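Skellov – démonstrations de manipulation avec une pince tenue à la main

Version du jeu : septembre
Responsable : Shahla Alipour
Collecte : Hooman Shahbazi, Forough Golestani
Code d'apprentissage : Shahram Kordestani

Résumé

Skellov contient 1733 démonstrations enregistrées avec une pince portée par un opérateur, sans robot. Une caméra fisheye est fixée sur la pince. Nous utilisons ces données pour apprendre une politique visuomotrice, ensuite transférée sur un bras.

Contenu

Les enregistrements viennent de 19 lieux, parmi eux des logements et un atelier à Cilenstead. Les tâches portent surtout sur des objets souples : vêtements, sacs, sangles. Parmi les démonstrations, 996 ont une annotation de phase (approche, saisie, transport, dépôt). Les autres ont seulement le nom de la tâche.
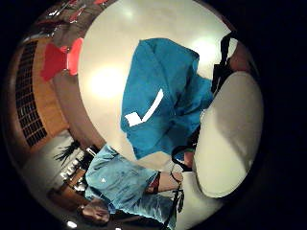 Les vues gardent la projection circulaire d'origine. Nous avons essayé de rectifier les images avant l'entraînement, mais la politique perdait alors les bords du champ – et c'est souvent là que se trouve le point de saisie suivant. Le bord noir est donc conservé dans les fichiers.

Résultat principal

Sur 100 essais de rangement de tissu dans le laboratoire de Cemdale, la politique entraînée sur tout le jeu réussit 71 fois. Avec la seule partie annotée, elle réussit 58 fois. Les essais ont été jugés par Shahab Mirzaei, qui n'a pas participé à l'entraînement.

Limites connues

Les sangles fines et noires sont mal suivies quand elles passent devant une zone sombre. Les reflets sur les surfaces claires perturbent aussi l'estimation de pose. Des personnes peuvent apparaître dans le champ ; merci de ne pas chercher à les identifier.

Utilisation

Lancer d'abord le script de vérification, puis la conversion. Le découpage entraînement/test se fait par lieu, il ne faut pas mélanger les séquences d'un même lieu. Pour une erreur dans les annotations, écrire à Forough Golestani avec le numéro de la séquence.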